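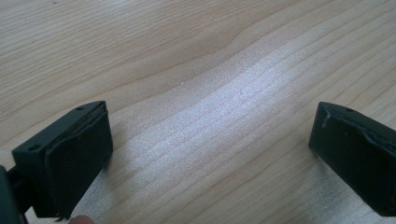 A branch that closes at five is a branch many working people never see, Sizwe Sithole wrote in a response to the spring survey on library hours, and the request that followed was a short one: keep the doors open until nine and leave the lights on in the reading room.

Hetley Library District will do so beginning this fall. The District announced today that late opening at the Kakstead Branch, introduced in March as a trial, will become a permanent part of the weekly schedule. The branch will remain open until 9 p.m. on weekday evenings. Weekend hours are unchanged.

HETLEY, 11 September 2026. The decision extends regular evening access to residents on the east side of the District, where the nearest late-opening library has until now been the Central Library on the far side of the river. Bus service between the two neighborhoods is limited after 6 p.m., and travel time was the difficulty most often raised by residents who took part in the survey.

The District received 800 completed surveys. Respondents were asked when they use the library now, when they would like to use it, and which services they would expect to find during later hours. Quiet study and general reading were requested most often, followed by printing and the collection of reserved items. A large share of the written comments came from parents of school-age children, and many others came from residents who work daytime shifts and had let their cards lapse.

"The trial gave us the opportunity to observe how residents would use the building when the ordinary working day was over," the District said in a statement. "The pattern was steady from the first weeks and did not depend on special events. People came to read, to study and to complete paperwork, and they came back. The District is pleased to be able to place these hours on a permanent footing."

During the trial, staff issued 285 new or renewed cards at the Kakstead desk after 5 p.m. The District has set a goal of 1,000 evening registrations by the end of the first full year of permanent service and will publish its progress in the annual report.

Services available in the evening

All lending and return services will operate until closing. Reserved items may be collected from the front desk until 15 minutes before the building closes. Public computers, printing and scanning will be available on the same terms as during the day, and the daily printing allowance for cardholders will not change.

The Ogbonna Reading Room, on the upper floor, will be kept as a quiet space after 5 p.m. The room provides 60 seats, with power outlets along the window wall and at the long shared tables. Telephone calls and group conversation are not permitted in the room during quiet hours. Visitors who wish to talk or work together may use the ground floor, where no booking is needed.

The two small meeting rooms beside the children's area may be reserved in the evening for tutoring, language practice, job interviews held online and similar purposes. Reservations are free to cardholders and may be made for up to two hours. Rooms not claimed within 15 minutes of the reserved time will be released.

Reference assistance will be offered until 8 p.m. Questions received after that time will be recorded at the desk and answered on the next working day. The local history cabinet, which requires a member of the reference staff to be present, will continue to be opened by appointment during daytime hours only.

Children under 12 must be accompanied by an adult after 6 p.m. This rule already applies at the Central Library and has been adopted at Kakstead so that families will find the same arrangements in both buildings.

Changes to reservations

Room reservations across the District will move to the Skisance booking system when the permanent hours take effect. Residents will sign in with their existing library card number and PIN and will not need to create a new account. Reservations already made under the previous arrangement will be carried over. Confirmation will be sent by email, and residents who prefer to make a reservation by telephone or at the desk may continue to do so.

The District advises cardholders to check that the email address on their record is current. Records can be updated at any branch or through the account page of the District website.

Staffing and funding

Evening service at Kakstead will be provided by permanent District employees. Two part-time positions created for the trial will be converted to permanent positions, and one additional library assistant will be appointed. Details of the vacancy will be posted on the District website. The cost of the extended hours will be met from the existing operating budget, and no reduction in service is planned at any other branch.

Building maintenance that was previously carried out in the early evening has been moved to the morning, before opening. The staff entrance on the north side will be locked at 6 p.m., and deliveries will not be accepted after that time. The book drop at the main entrance remains available at all hours.

Access and parking

The main entrance and elevator will be in service throughout evening hours. Parking in the lot behind the branch is free to library visitors until 9:15 p.m. Bicycle racks are located beside the main entrance, where new lighting was installed over the summer. Residents arriving by bus should consult the current timetable, as the last eastbound service leaves the Kakstead stop shortly before the library closes.

Large-print copies of the new schedule are available at all branches. Residents who require the schedule in another format may request one at any service desk.

Next steps

The District will review evening use at Kakstead after 12 months. The review will consider attendance, borrowing, demand for meeting rooms and the hours at which reference assistance is most often requested. Residents may submit comments at any time by using the forms at the front desk or the contact page on the website. Comments on Sunday opening were also received during the spring survey and will be considered separately as part of planning for the coming budget year.

About Hetley Library District

Hetley Library District provides free public library service to residents of Hetley and the surrounding communities. The District operates the Central Library, the Kakstead Branch and a home delivery service for residents who are unable to visit a library in person. Library cards are free to anyone who lives, works or attends school within the District.

Media inquiries

Office of Communications, Hetley Library District. Requests for interviews or for filming inside the branches should be made at least two working days in advance.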